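Skekel Help Board
Workplace and shared spaces

Shared lockers in a small office: how do you handle keys, and a sticking door?
Posted in May by Kadri Sproģis

We moved into one big room at Savthorpe and got a bank of metal lockers along with it. They're the usual office kind, small doors in rows, each with its own lock. The keys came in the locks and most of them are still there, because people are used to leaving them in. Some doors have one person's things behind them, some have shared supplies, and a few I think have nothing at all.

I've been asked to sort it out before four more people join us. My problems are these. First, I don't know whether to hand the keys out or keep them in one place. Second, one of the doors sticks at the bottom corner and you have to pull hard to get it open. Third, I can't find any spare keys. The previous tenant says they were left in a drawer, but the drawer is not here either.

I'd like to avoid buying anything new if possible. What do other small offices do?
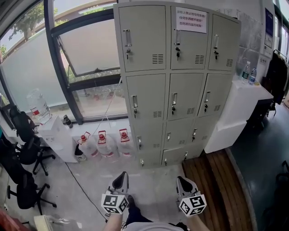 Kęstutis Bite
Posted at 9:40

Start with the keys, before anyone else moves in. On most lockers of this type the number on the key face matches a number on the lock, and that number is what you order a replacement by. Write every one of them down. It takes ten minutes while the keys are hanging in the doors, and much longer once they are in people's coat pockets. I did ours at Eten after the first one went missing, which was the wrong order to do it in. We had 41 doors across two rooms and ended up drilling out two locks.

After that I would do it like this:

Give each person one door and one key. Put the name on a small label inside the door, near the top, so the outside stays neat and you can change it without scraping glue off the paint.

Tag the keys for the shared doors and keep them together on hooks or in a tin, somewhere away from the lockers. A locked cabinet with its own key in it is only a cabinet.

Any door with no owner gets emptied and locked, and the key goes with the shared ones. Otherwise it fills up with bags and cables within a month.

Order spares for the doors that matter. You don't need them for all.

For the sticking door, check whether the cabinet is level before you touch the hinges. Put a spirit level across the top, then along the side. If it leans even slightly, the frame twists and the doors rub at one corner. A thin plastic shim under the low foot or edge usually fixes it. Empty the heavy things out first, and have two people there. One lifts a little and the other slides the shim in. If the cabinet is already level, open the door and look for a bent corner or a loose hinge pin.

Also keep the top clear. Ours had boxes of paper up there for a year and the upper doors started to bind.

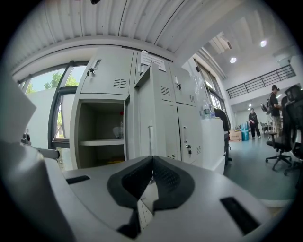 Urmas Petrauskas disagrees about giving out the keys. In his office everyone got one in the first week, and by the end of the second month he had three people asking to have their door opened. He now keeps all the keys on one ring in his desk and people ask for theirs in the morning. He admits this only works if the person with the ring is in early. For the sticking door he used a bit of candle wax along the edge and has not had to do anything else.

Kaja Mägi
Posted at 14:15

just leave the keys in. if it's a small office and you trust each other there is no need for locks. people who have something valuable can take their key home. we have done this for years at Kazlauskienė and the only thing that ever went missing was a mug

Comments

Kadri Sproģis: Thank you all. I wrote down the numbers this afternoon and there are two keys with the same number, so I will try them in each other's doors tomorrow. The cabinet does lean toward one side.

Valdis Stankevičius: Two the same is normal. The makers use a limited set of numbers and repeat them. Swap one lock if both doors hold personal things.

Kęstutis Bite: Agree with Valdis. The lock barrel normally comes out with one nut or clip at the back. Take the old one with you when you buy the new one, the lengths differ.

Urmas Petrauskas: Use the wax sparingly. It picks up dust.

This site uses cookies to remember your login and the topics you follow. By continuing to use Skekel you accept our cookie policy. Manage settings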